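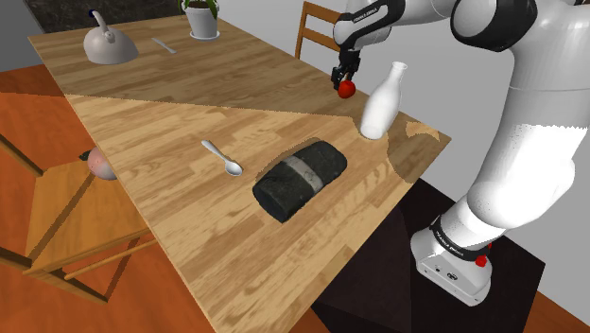

Kettle and potted plant on a wooden table.

Back home after the tanker spill on Skorkance Road

9 December 2025

Well, it has been a long couple of weeks for those of us on the east side of Risberg, and I know many of you who live further out have been asking for the full story. I'll do my best to set it down in order, although I should say up front that the county has not finished its report and there are parts of it we simply don't have yet.

A Lauritsen Haulage tanker carrying heating fuel was coming down Skorkance Road toward the river a little before dawn when it left the pavement at the bend by the old feed store and went over on its side. The driver got out through the passenger door and walked up to the nearest house to ask them to call for help. He was kept overnight at the hospital with a broken collarbone and a bad cut on his scalp, and we were all very glad to hear that he is home with his family now.

The fuel was the worry, of course. It ran into the ditch on the low side of the road and from there toward the storm drain that serves Prirkgate and the streets behind it. The fire department asked everyone in that stretch to leave while they worked out where it was going, and 234 homes were emptied, most of them by people still in their slippers. The high school opened its gym, the church on the corner sent over coffee and a frankly heroic amount of banana bread, and a good many families just turned up on a cousin's doorstep and were let in – you know who you are, and thank you.

People were allowed back after 6 hours, except for the seven houses closest to the bend, where the smell had gotten into the basements. Those families were out for several nights more. The last of them went home on the weekend before Thanksgiving, and I'm told there was a pie waiting in more than one of those kitchens.

There has been plenty of talk about the water, so let me pass along what the town has told us. The wells on the uphill side were tested twice and came back clean both times. The creek below the storm drain still has booms across it, and the crew would like everyone to keep dogs and children off the bank until those come out. If you notice an oily sheen or a fuel smell in your yard or your cellar, please call the town office even if it seems like a small thing. They would much sooner drive out for nothing.

On the question of money, Lauritsen Haulage has opened a claims line for hotel bills, spoiled food, cleaning and lost wages. The town office has paper forms at the front counter for anyone who doesn't care to do it online (I'm one of those, so no judgment from me). Keep your receipts, and if you've thrown them out already, file anyway and write down what you remember. So far 216 claims have gone in, and the first checks are supposed to be mailed before the New Year.

Then there is the bend itself. Those of you who have been here a while will remember that we asked for a guardrail and a lower speed limit for trucks back in June, after the bread van ended up in the same ditch. The county said at the time that it would look at the traffic numbers. It has now put up a temporary sign and a flashing light, and there will be a public meeting at the Risberg library in January to talk about something more permanent. We'll print the time as soon as we have it. Please come if you can, and if you can't, a letter dropped in the box at the town office will be read into the record.

One more small item: the gym still has a table of things left behind that morning, mostly mittens and phone chargers, plus one very nice plaid blanket. Stop by the school office during the day and they'll let you in to look.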